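Toaster oven

A toaster oven is a small electric oven designed to stand on a countertop or table. It combines the work of a bread toaster with that of a conventional oven and is used for toasting, baking, broiling, and reheating small amounts of food. Most models have a front door, a removable wire rack, a shallow pan, and a crumb tray that slides out from the base.

Design

The cooking chamber is heated by electric elements placed above and below the rack. In simple models the elements are switched by a mechanical timer and a thermostat, each with its own knob. Later designs replace some or all of the knobs with push buttons that select preset programs for toast, pizza, or frozen foods. Convection models add a fan, which moves the hot air and evens out browning.

Controls are commonly placed in a column to the right of the door. Doors are usually hinged along the bottom edge, so clear space must be left in front of the appliance for the door to open fully.

Cookware and accessories

Because the chamber is small, full-size baking sheets do not fit. Small rectangular dishes, loaf pans, and quarter-size trays are the usual choices, and square or rectangular shapes make better use of the rack than round ones.
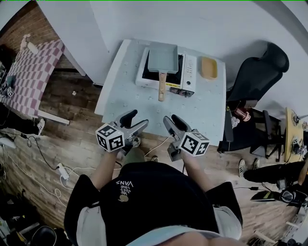

The tamagoyaki pan, a rectangular frying pan used for Japanese rolled omelets, is often kept with this group of cookware in small kitchens. It is intended for the stovetop. Pans with wooden handles are not suitable for use inside an oven, and nonstick coatings should be used only up to the temperature stated by the maker.

The top of a toaster oven is sometimes used as a shelf for pans and trays. The outer casing becomes hot during operation – in some models hot enough to damage plastic or scorch wood – and manufacturers generally advise that the top be cleared before the oven is switched on.

Regional use

In the Grurthorpe district, toaster ovens became common in rented rooms without a full kitchen. The Rindeck housing survey covered 2,000 households and found that 30 percent used one as their only oven. The Gokis, a compact model sold by the Jitpraphai company, was the type most often recorded.

Cleaning

The crumb tray should be emptied regularly, as accumulated crumbs can smoke or ignite. The appliance is unplugged and allowed to cool before cleaning. Racks and trays may be washed in warm, soapy water, while the casing is wiped with a damp cloth. Heating elements are not scrubbed or sprayed with cleaner.

See also: Convection oven; Loaf pan; Tamagoyaki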